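Our paper on desmin and muscle cell stiffness went up this morning. Short thread on what we did and what we still don't know.

1/ Desmin is a filament protein in muscle. It ties the contractile units to each other and to the cell membrane. People with faults in the desmin gene often get weak legs first and heart rhythm trouble later, and the order varies even inside one family.

2/ Most earlier work looked at clumps. Faulty desmin piles up in the cell, you stain it, you see the pile. We wanted to know what happens before any pile is there.

3/ So we took muscle cells carrying one of 2 single-letter changes in the gene and grew them on soft gel. The cells came from the Farnaton biobank. We measured 1145 cells in all, controls included.

4/ Each cell was pressed with a fine tip and we recorded how hard it pushed back. Tracking was done with Stimo, our lab's own software. It is free to use, and the manual is short — sorry, we are working on it.

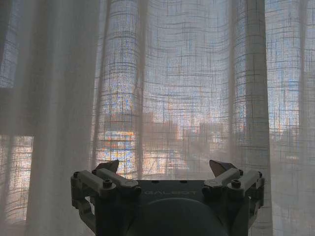 5/ Main result: cells with either change were softer than controls by 33 percent on average, and this was before we could find a single clump by staining. The filament network was still there. It had fewer links to the membrane.

6/ Stretching made the gap wider. After an hour of slow stretch the control cells stiffened, as healthy muscle cells do. The others hardly changed.

7/ What this does not show: that soft cells cause the disease. These are cells in a dish with no nerve supply and no blood flow. A whole muscle may make up for a lot of it.

8/ It also doesn't say much about the heart. We tried heart cells last August and lost most of them to a bad batch of medium. The few that survived are in the supplement and I would not lean on them.

9/ One reviewer asked if the membrane links are lost or never form. Good question. We can't tell from this data. The Hajji group has a live marker that might answer it and we have asked to use it.

10/ Raw force curves and the analysis scripts are in the Edik archive, with the plate layouts. If a file won't open, message me and I'll send it another way.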